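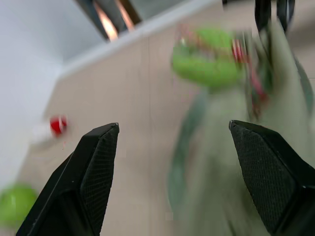
4. Setting the fingers (left and right)

Do this after the wrist camera is bolted on, not before. Power off at the wall for steps 1 to 4.

1. Check both grip pads. Crosshatch side faces inward. If one is smooth side in, peel it off and start again.

2. Fit the left finger. Three screws, finger tight only. Same on the right.

3. Push both fingers fully open by hand. Tips should sit level with each other. If one is higher, slacken its screws, slide, look again.

4. Nip the screws up, a bit each in turn. Stop when they stop. The Lim printed parts crack if you lean on them.

Caution: don't use thread glue on printed parts. Ruined a pair on the Wurura arm that way.

5. Power on. Open the Sidby page, pick Gripper, then Home. Keep hands off the bench while it moves.

6. Type 336 in the Open box and 25 in the Speed box. Save. Press Open.

7. Look at the camera view. Both tips want to be in the picture, one each side, with a clear gap between. Only one showing = camera is twisted, go back to section 3.

8. Press Close with nothing in the gap. Pads should meet flat. Do it 8 times and listen for clicking.

Note: second arm must be parked before you run step 8. They share the one supply at Adindale and it will trip.

Note: fast moves smear the view. Wait for the arm to settle befor judging anything from it.

Clicking on close: screws too loose, or a pad edge is catching. Trim the pad with a sharp knife, power off frist.

Settings last changed 11/06/2023. If yours are diffrent, use the ones above.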